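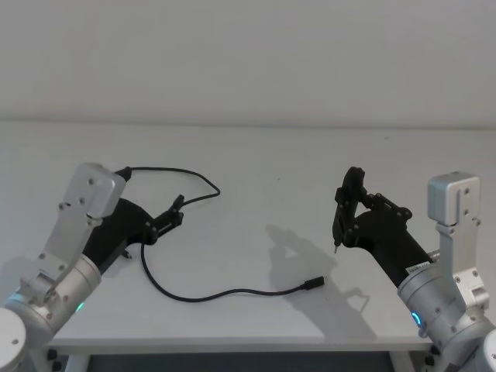 Local News

Library in Nelholm to stay open later on two evenings

The Nelholm public library will keep its doors open until 9 p.m. on 2 evenings a week this fall, after a survey of cardholders showed strong demand for hours outside the working day. The building now closes at 6 p.m.

The survey ran through June and drew 500 replies. Of those, 72 percent said they would use the library more often if they could come after dinner. Parents of school-age children and people who commute to Cleltuno were the most likely to ask for a change. 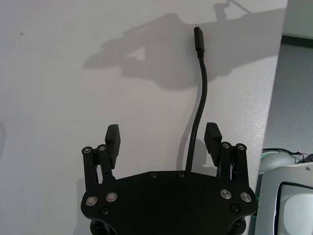 NELHOLM, Oct 1, 2020 – Under the new schedule, the reading room, the study desks and the checkout counter will all be open in the evening. The children's section will close at 7 p.m., and the local history shelves will stay on daytime hours for now.

Library director Joon-young Han said the extra time would be covered by moving staff from the early morning shift, when few people come in. Opening time on those days moves from 8 a.m. to 10 a.m.

"We looked at when the building is quiet and when people are turned away at the door," Han said. "The answer was pretty clear."
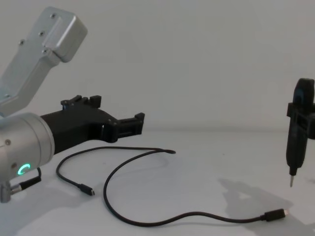 The change does not affect the book drop on Noh Street, which can be used at any hour. Holds can still be picked up during all open hours, and the limit on the number of items per card stays the same.

Evening bus service is one open question. The last 112 bus toward Ulov leaves before the new closing time, and the town has asked the bus company to look at a later run. 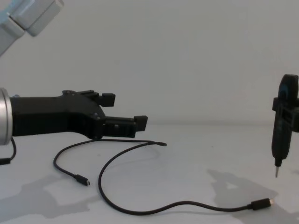 Els Leemans said she would be glad of the longer hours but would have to leave by 8 p.m. to get home unless the bus schedule changes too.

The town will review the schedule in the spring. Comments can be left at the front desk.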